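Sorting and Storing Blocks in a Shared Bin

23rd September
By Wilson Rengifo

Introduction

For our materials handling project we looked at how loose blocks are kept in open bins. The question came from the Laur workshop, where 67 blocks of different lengths were stored in one drawer and students spent a lot of time looking for the right size. My part of the project was the layout inside the bin: which blocks go where, and how much space should be left between them.

Materials

We used a gray rectangular bin with an open top, placed on a light wooden tabletop. The blocks are long and narrow, in dark green, a dark gray-green, and reds that vary in tone. Lengths are not all the same. I kept a notebook for each layout and copied the results into the group spreadsheet, which we named Brivness after the folder it was saved in.

Layouts tested

We tried 7 layouts in all. The first ones had the blocks packed side by side against one wall. This saved space, but it was hard to lift out one block without moving the next. Later layouts used fewer blocks and more open floor.

The layout with five blocks was the one I spent the most time on. Two of the green ones go end to end along the back, with a long red one directly in front. The other two, a shorter green one and a red one, go nearer the front with no fixed angle.

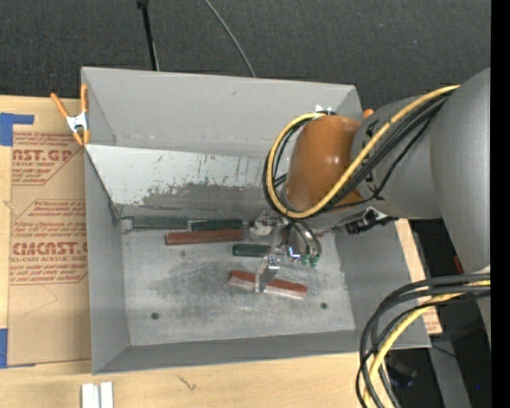

Results

Blocks lying at a slant were easier to pick out by eye than blocks in a straight row. The two placed end to end at the back caused the most mistakes. Their colors are close, and in 9 trials a classmate read them as a single long block. Red next to green gave no trouble.

Leaving open floor between blocks made removal faster, but the bin held less.

Problems

The lighting in the room changed during the afternoon and the dark greens became hard to separate. I repeated two layouts in November of last year's pilot for comparison, but the notes from then are incomplete, so I left them out of the averages.

Next steps

Kirnero, the second group, will repeat the five-block layout with a lighter bin. I would also like to try marking the ends of the green blocks with tape.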